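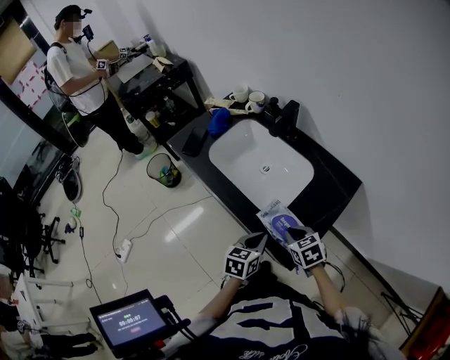 Front door lock sticking, repair or replace?

Iltivthorpe Neighbors > Home Repair > Doors and Locks

mapleside_rd
July 8, 2019
The deadbolt on our front door has been getting harder to turn since April. Now I have to pull the door toward me with one hand and turn the key with the other, and twice it wouldn't turn at all and I had to go in through the garage. The lock is a Drestov, came with the house, and I have no idea how old it is.

I called a locksmith from the next town over and he quoted me $400 over the phone to replace the deadbolt and the handle set. He hasn't seen the door. Is that normal? Should I get somebody else out first?

tworivers
Does it turn freely when the door is open? Try that before you spend anything. Open the door, throw the bolt with the key, and see how it feels.

If it's smooth with the door open, your lock is fine and the bolt is rubbing on the strike plate.

mapleside_rd
Just tried it. With the door open it turns pretty well. A little gritty, but nothing like when it's closed.

tworivers
Then it's the strike. The door has dropped or the frame has moved. Check the top hinge screws. On mine they were the short ones that only go into the jamb, and they'd pulled loose. I swapped in 3 inch screws that reach the stud and the door came back up enough that the bolt lined up again.

oldkeyring
I'd still replace it. Drestov deadbolts from that builder period wear out inside, and gritty is how it starts. I did the hinge screws and filed the strike and got maybe one more winter out of it. Then the key snapped off in the cylinder when we were coming home from the airport. I paid the after-hours rate for that, so I didn't save anything.

If you're paying for a visit anyway, have the lock done.

tworivers
Gritty usually means dirt. Some dry graphite or a PTFE spray would tell you in a minute. I don't see replacing a lock that works with the door open.

oldkeyring
It works today. You don't know how old it is and neither does the OP.

pbhatch
$400 without looking at it is too much unless that includes some very nice hardware. We used Pladance for ours last year. They charged a flat visit fee and the guy looked at the door before he talked about parts at all. He moved the strike, oiled the lock and left. He was late by an hour but he did call ahead.

Whoever you use, ask these before they come:
What is the visit fee, and does it come off the bill if you go ahead?
Can they rekey the lock you have?
Are the parts separate from the labor on the quote?

greenporch
Pladance was not good for us. They missed the first appointment and when they did come, the man didn't have the right size bolt and had to come back. The work was OK in the end. I wouldn't call them for anything urgent.

I've had better luck with the Gündoğdu hardware store. They don't do house calls, but if you take the cylinder off and bring it in, they'll clean and rekey it while you wait. It's two screws on the inside plate. Take a picture before you pull it apart so you know which way the tailpiece goes.

pbhatch
Fair enough. Ours wasn't urgent, so that may be the difference.

mapleside_rd
Thanks, all. I checked the top hinge and one screw spins without tightening. The other ones are tight but they're short, like tworivers said. I'll get longer screws tonight and try the graphite too.

One question — do I need to prop the door up while I change the screws?

tworivers
Do one screw at a time and leave the others in. A wedge under the latch side helps. Drill a pilot hole, go slow with the driver and stop when the hinge is snug. If you keep driving it you can pull the jamb over and then the door binds on the other side.

greenporch
Don't use any regular oil in the cylinder. My husband did and it gummed up by fall.

mapleside_rd
Update. New screws are in and the gap at the top of the door is even now. The key turns without pulling on the door. Still slightly gritty, even with graphite, so I'm going to take the cylinder in to Gündoğdu and see what they say. I canceled the $400 guy.

oldkeyring
Glad it's turning. Keep a spare key somewhere other than the house, and if it gets stiff again don't force it.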